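The wax came out of the altar cloth on the second try, so I'm writing this down while I still remember what I did. I look after the linens and the brass at our little parish in Gunham, and people keep emailing me the same questions after Mass, so you all get one long page of it.

## Wax on linen

Let it get hard first. I know you want to go at it while it's soft, but you'll only push it down into the weave. I put the whole cloth in a bag in the freezer overnight and then flex the spot over my hand until the wax pops off in flakes. A plastic spoon gets most of what's left (never a knife, I have darned enough of those).

Then it's plain brown paper above and below, and an iron set on low. Move to a clean bit of paper every few seconds. Colored candles are trickier - the wax lifts but the dye likes to stay. On the purple Advent drips from last December I did the paper and iron, then dabbed the back with rubbing alcohol on a cotton ball, and it took 7 rounds before I was happy. Try the alcohol on a hem first, please!

For purificators and corporals, remember the first rinse is done by hand and that water goes down the sacrarium or into the ground, before anything sees the washing machine. Father will show you if you're new. After that they're ordinary linen and can be washed like it.

## Wine and lipstick

Cold water, right away, and keep it cold. Hot water sets wine and then you own a pink cloth forever. If it has already dried I soak it in a basin with a spoonful of oxygen bleach for a couple of hours and don't look at it, because looking at it makes me impatient and I start scrubbing.

Lipstick is greasy, so water alone slides right off. A dot of clear dish soap rubbed in with your thumb, ten minutes, rinse. Repeat if you need to.

## Ironing

Iron linen damp. I roll mine up in a towel straight out of the rinse and get to them the same evening. If they've dried out, spritz and roll them again and wait an hour. Start on the wrong side, finish on the right side, and go around the embroidery, or lay it face down on a folded bath towel so the stitches don't get squashed flat.

I gave up starch years ago. It yellows in the drawer and the silverfish adore it. Large cloths go on a cardboard tube with acid-free tissue between the layers, and the tube I'm using now came from the Rezende fabric store, who were throwing them out.

## Brass candlesticks

Check whether yours are lacquered before you polish anything! If they're lacquered, all they want is warm soapy water and a soft dry cloth, and polish will just make the finish patchy. Ours from the old chapel at Illau are bare brass, so they get the full treatment twice a year.

To get wax out of the sockets I run hot tap water over the outside and pull the stub with a twist. Don't do it over a drain, though - melted wax goes hard again in the trap, and the plumber's bill was not small. I use an old dishpan with newspaper in it.

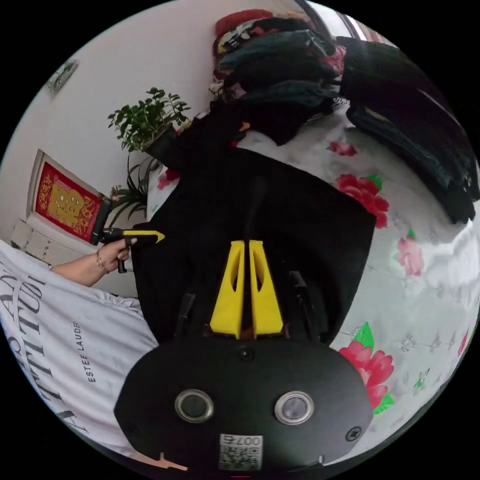 Once the sockets are clear, wipe them dry and leave them upside down on a rack for an hour or so, or you'll get green rings. Weighted bases shouldn't be soaked at all. The plaster inside drinks up water and then the felt drops off the bottom (glue it back with plain white craft glue and stand something heavy on top).

For a candle that wobbles, warm the bottom inch in your hands and wrap it with a strip of beeswax sheet. Foil works too but it scratches and it shows.

## Incense smell in the closet

I love it in church and don't love it in my coat. Air the vestments on wide padded hangers for a full day before they go back in, with the closet door open. A saucer of baking soda on the floor helps, changed monthly. Please don't spray anything on silk.

For the thurible, line the bowl with foil before the charcoal goes in. Cleanup is then 2 minutes and no chiseling. Check that the ash is stone cold before you tip it out, and use a metal can with a lid.

Next on my list is the big Murkon lace frontal, which has a rust mark near one corner. I've heard lemon juice and salt, and I've heard never lemon juice and salt, so if you've done this on old lace, write to me before I get started.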